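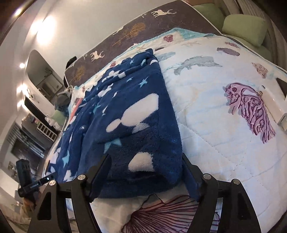
Contents Previous Next Glossary Index

Chapter 3
Bed Coverings: Layers, Fabrics and Folding

3.1 Scope of the chapter

A made bed is a stack of textile layers, each with a separate function. The sheet is washed often and takes the most wear. The comforter holds air and supplies most of the insulation. The blanket adds warmth that can be removed during the night without disturbing the layers under it. Chapter 2 dealt with sheets and pillowcases. This chapter covers the upper layers and their handling in the home and in small lodging houses such as the Kurndale guest rooms used in the exercises.

3.2 Quilted comforters

A comforter consists of two outer fabrics with a filling between them. Quilting stitches join the fabrics and keep the filling from shifting. Grid stitching, as on the white comforter in the opening photograph, divides the surface into cells. Small cells hold the filling firmly but lose some loft along the stitch lines. Large cells stay thicker at the center and are more likely to develop cold spots after repeated washing.

Printed comforters are normally dressed with the print facing up. Motifs such as the jellyfish in the photograph also help the worker keep the same side up each time the bed is made.

3.3 Fleece blankets

Fleece is a knitted fabric with a raised pile. Most fleece sold for bedding is polyester. It is light for its warmth, dries quickly and does not fray when cut. It also slides on smooth cotton and springs back from a sharp crease. The navy blanket shows the typical result: rounded folds, with one thick fold standing up along the side.

For this reason fleece is folded in wide panels and pressed flat with the forearm after each fold. The procedure is set out in Section 3.5.

3.4 Clearing the surface

Small objects, cushions and soft toys are removed from the bed before any layer is folded. Hard objects left on a comforter are easily carried into a fold and may damage the fabric or the washing machine.

Key terms: cell, filling, loft, panel fold, pile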